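Skirno Open Day: Questions We Keep Getting

Can I try the grippers?
Yes. They are held in the hand, and 18 visitors fit in each session. Please give them back.

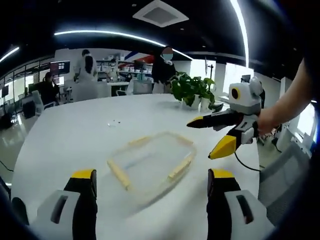

Two grippers and a pale wood frame at the white table.

Is it hard?
Zuleica Tavares, who runs the demo, says no. She has had since February to practice.

Will a robot do my job?
Bring your job along – we'll have a look.

Can I touch the plant?
If you must.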